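스코틀컴(Skultcombe) 가정 작업 안전수칙 정비, 중간보고
2020년 1월 2일

안녕하세요, 지난 분기에 말씀드린 대로 이번에는 수칙서 쪽 진도를 적어 봅니다. 미리 말씀드리면 생각보다 많이 나갔고, 한 군데에서 꽤 막혔어요.

우선 초안은 14개 조항으로 정리됐습니다. 처음엔 플리틀리(Flitley) 지침을 거의 그대로 옮겨 왔는데, 그게 공장 바닥 기준이라 침실이나 거실에 대 보니 안 맞는 데가 계속 나오더라고요. 울타리 치고 사람 내보내고 시작한다, 이런 조항을 남의 집에서 어떻게 지킵니까 ㅎㅎ 그래서 작업 구역 조항은 통째로 새로 썼어요. 구역은 침대 한 면, 선반 한 칸처럼 가구 단위로 잡고, 시작 전에 거주자에게 말로 한 번, 종이로 한 번 확인받는 걸로요.

옷과 침구는 별도 장으로 뺐습니다. 천은 힘 제한값만 적어 놓는다고 해결이 안 돼요. 니트 소맷단 같은 데는 살짝만 잘못 물려도 올이 나가고, 시트랑 옷을 같이 집어 버리는 경우도 생각해야 하거든요. 그래서 '집기 전 분리 확인', '당김이 느껴지면 먼저 놓기' 두 항목을 의무로 올렸습니다.
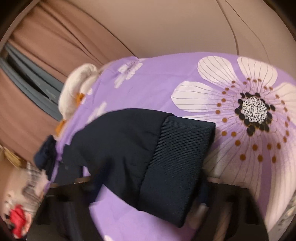 개인 물건 조항은 아직 고민 중이에요. 인형이나 책처럼 작업 대상이 아닌 물건은 건드리지 않는 게 원칙인데, 옷에 눌려 있거나 바짝 붙어 있으면 어디까지 옮겨도 되는지가 애매합니다. 지금 문안은 '거주자가 직접 옮긴다'인데, 거동이 불편하신 분 댁에서는 이게 말이 안 되죠. 바실라키스(Vasilakis) 쪽에서 사전 동의 목록을 쓰자고 제안했고 저도 그쪽으로 기울었어요. 목록 양식은 제가 만들고 있습니다.

기록 보관도 바꿨습니다. 작업 영상은 최대 108일까지만 두고 지우고, 책등 글자나 서류처럼 읽힐 수 있는 부분은 저장할 때 가립니다. 스토티어(Stotier) 저장소에 있던 예전 기록 1,425건도 같은 기준으로 다시 훑는 중인데, 솔직히 이게 제일 지루하네요.

예산은 계획 안에 있고, 번역비만 조금 더 나올 것 같아요. 현장 적용은 여섯 가구부터 시작하고 싶습니다. 4월 전에 동의 목록 문안만 승인해 주시면 일정은 그대로 갈 수 있으니, 고칠 데 있으면 편하게 빨간 줄 그어서 보내 주세요!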